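1/ Tidied the workshop bench at Bakilana this morning. By "tidied" I mean I moved things from one end to the other and felt better about it.

2/ Found 25 small blocks behind the bench, along with a pencil and a biscuit I'm choosing to call historic.

3/ Triin Sepp thinks blocks should be stored by length. I store them by whether I can reach the shelf. We have agreed to stop discussing it over lunch.

4/ Rule as of today: sticks and blocks go in the grey tray when they're out, and in the drawer when they're not. Up to 45 minutes of debate went into that sentence.

5/ Asked whether the tray could do with a scrub. Was told the scratches are "character". The white marks up the wall are apparently also character.

6/ Do like the clamps though. Orange handles, so even I can find them. Before the clamps that tray used to wander off across the table if you leaned on it.

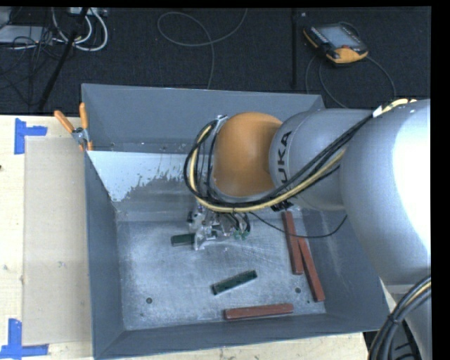

**Mwangi Rashidi**
*Workshop technician, Bakilana*

7/ Reddish-brown sticks, dark green blocks, no order whatsoever. Triin has seen it. The drawer is still waiting.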